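Padeck Self Storage — Frequently asked questions

Last updated 1 September 2019

What are your access hours?
Tenants can get to their units from 6 am to 10 pm, every day including public holidays. The Dasska site office keeps shorter hours, which are posted on the gate.

How long do I have to rent for?
The minimum is 2 weeks. After that we bill monthly in advance. Give us 10 days' notice in writing before you move out and any unused rent goes back to the account you paid from.

Is there a deposit?
Yes, one month's rent. It is refunded once the unit is empty, swept out and the padlock has been removed.

Are my goods insured?
Not by us. Your own home and contents policy may cover items in storage — check with your insurer first. If it doesn't, we can arrange cover from $2,000 upwards when you sign the agreement.
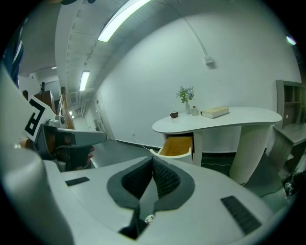 What can't I store?
Food, plants, animals, petrol, gas bottles, paint thinner, fireworks and tyres. Drain the fuel from mowers and whipper snippers before you bring them in.

Can I get a trailer or ute to the door?
At Kanaujia Road, yes. At Dasska you can drive up to units on the ground floor only. Upstairs units are reached by the goods lift, and trolleys are free to use.

Do you sell boxes?
Both offices stock Godis cartons, tape and mattress covers. Unused flat cartons can be returned for a refund with the receipt.

What happens if I pay late?
A late fee applies after 9 days and your gate code stops working until the account is paid. Ring the office early if you're having trouble — we can usually set up a payment plan.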